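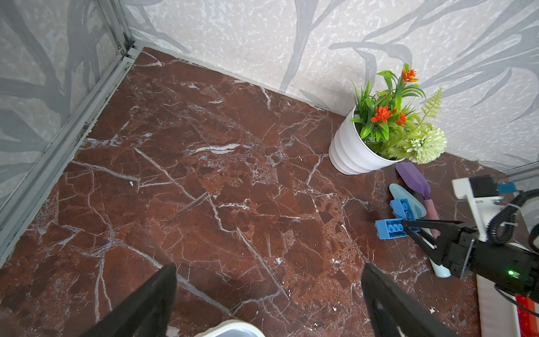 16 October 2025
By the Tullar Robotics Club

The Tullar Robotics Club will enter December's Arnavden student challenge with two robot arms and a great many opinions about toy bricks. The task is sorting by color, a skill most members mastered before kindergarten and are now learning again, in code.

Practice runs on a marble-patterned table with a potted plant at the back - the club's only member who has never asked for an extension. Blue bricks have a white tray, green bricks a yellow one. 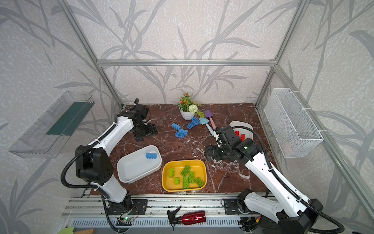
How to watch

The open practice is in the Egilsson Building and seats 30. Admission is free, and so is advice, which the team receives in quantity. Runs can be slow - bring a snack.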